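木工间 / 电子台 工作笔记
最后更新：九月
阅读时间：6 分钟

早上，先把耳机那箱翻出来。上次停在头带，没写完，接着写。

这箱是 Tremblay 那边送来的，头戴式，全是包耳的，黑的居多。说是培训室用了几年，耳垫掉渣，头带塌，有几副一边没声。要求很简单：能修的修，不能修的拆件，九月底前还回去。箱子上写 30 副，单子也是 30，对上了，不再点。

检查顺序（给后面接手的人，别跳）：
先看线，再看头带，再看耳罩，最后才通电听。上回有人先通电，听了半天说好的，结果头带一撑就断音，白干。

线
直线插头根部最容易坏。捏住根部轻轻弯，左右各弯几下，听有没有咔啦声。有咔啦就剪，剪掉坏段重新焊。别舍不得，剪短一点没人会抱怨。三段插头和四段插头不要混，盒子里现在混了，我分了一半，剩下的下午再分。
焊的时候漆包线要先烧掉漆，不烧焊不上，看着像焊上了，一拉就掉。烙铁我调到 268，这组线太细，再高漆是烧得快，皮也缩得厉害。Ginette 觉得低了，她习惯高得多。各用各的吧，用完写在台子上那张纸上。

头带
塌的原因两种。一种是里面海绵老化，按下去不回来，这个换海绵就行。一种是里面钢片变形，夹不住头，换海绵没用。怎么分：两手握两边耳罩往外拉开，松手，看回弹。回得慢或者回不到位，就是钢片。
钢片可以掰，但要一点一点来，在中间那段掰，不要在靠近转轴的地方掰。靠转轴掰断过一副，塑料座直接裂了，胶粘不住，拆件了。
头带外面那层皮：起皮的全撕干净再包新的，不要盖着旧皮包，鼓包难看，戴着也硌。新皮用 Grudska 的那卷，薄的那卷，厚的那卷转角折不过去。缝线从中间往两头走，别从一头缝到底，缝到最后一定歪。我就歪了一副，拆了重缝，浪费一上午。

耳罩和耳垫
耳垫拆法：指甲或者塑料撬片从内侧伸进去，沿边转一圈，听到卡扣松了再拿。不要拿金属起子撬，外壳边上会留一道白印子，磨不掉。
有的耳垫是胶粘的，不是卡扣。转一圈没反应就停手，用吹风机低档吹一会儿再试。硬扯会把里面那圈布网一起扯下来，布网没有备件。
旧胶用酒精棉擦，擦完晾干再上新垫。昨天急着装，没晾，今早一看边上翘了一截。返工。
新耳垫两种尺寸，看着差不多，其实差一点。套上去如果要使劲拉就是小了，拿错了，换大的。小的硬套上去，过几天又自己弹出来。
耳罩外盖一般不用动。盖子上有螺丝的先拧螺丝，没螺丝的是扣的，扣的那种除非单边没声，否则别开，开一次松一次。

转轴
左右转轴都要转到底试一遍。涩的加一点点硅脂，用牙签头点，不要直接挤。油多了会渗到耳垫里，皮子发软发粘。普通机油不行！！上次那瓶没贴标签的就是机油，已经拿走了，贴了标签放柜子下层。
里面过线的那种转轴，转的时候要看线有没有被绞住。留的余量太短的，重新走线，走松一点。

听
用 Bustia 那台小耳放，音量开到一半以下。先放单声道人声，左右换着听，再放一段低音多的。低音的时候有沙沙声，多半是振膜边上进了头发或者耳垫碎渣，拿软毛刷刷，不要吹。吹气会把渣吹进去，我知道你们都爱吹。
单边没声：先换线，再量单元。万用表两端量得到阻值、换了线还是没声，去查耳罩里那两个焊点，基本都是焊点。
左右音量不一样的，先看布网堵没堵。堵了就是耳垫渣，清掉常常就好。

清洁
这步放最后，但别省。外壳用半干的布，一点中性洗涤剂，擦完再用清水布过一遍。缝里用棉签。头带的皮不要用酒精，会发白。耳垫如果是旧的还要继续用，也别用酒精。
标签胶印用橡皮擦，慢是慢，不伤壳子。

进度
上午弄完 12 副，都装好听过了，放在靠窗的架子上，挂着放，别叠。叠着压一晚上耳垫就有印。
剩下的里面有几副要等海绵。海绵从 Ireck 订，一包 80 片，够这次用还有多。到货以后先裁，按纸样裁，纸样夹在本子后面。纸样上的箭头是朝外，不是朝里，我裁反过一次，虽然海绵正反差不多，但是开口对不上线槽。

待办
- 分插头盒子，剩下一半
- 问 Tremblay 要不要把线统一成长的，单子上没写
- 撬片又少了，谁拿走了还回来
- 牙签
- 拆件盒贴字：单元 / 转轴 / 钢片 / 螺丝，螺丝分长短，长的拧进短孔会顶穿外壳，顶穿过一副了
- Ginette 要的那截黑皮留给她，不要当废料仍了

下午四点补一句：硅脂那副转轴又涩了，拆开看是里面垫片磨斜了，跟油没关系。换了拆件盒里的垫片，顺了。以后涩的先看垫片在上油，顺序改一下，上面懒得改了，看到这里的自己记住。

再补：挂架的钩子太细，头带中间会勒出一道沟。用泡棉管套了几个，没套完。没套的钩子先别挂。

评论

Ginette Sawatzky：268 真的太低了，你那几个焊点我重新看过，有两个是灰的。我给你补了。

阿沛：撬片在我这，抱歉，明早放回去。

匿名：请问薄皮那卷还有多少，我想包一副自己的，不占这批的料。

小廖：硅脂点多了怎么办？我那副已经有点渗出来了。
 回复：耳垫先拿下来，棉签擦转轴，擦到棉签不亮为止，第二天再装垫子。
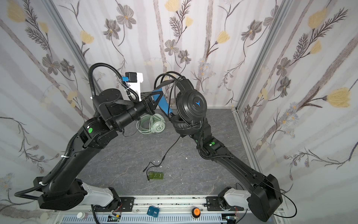 头戴耳机长时间不用，怎么放比较好？

耳垫擦干净，线松松绕成大圈，不要缠在头带上，然后挂在宽一点的钩子或者架子上，避开太阳直晒和暖气。没地方挂就单独放盒子里，耳罩不要受压，上面别再放东西。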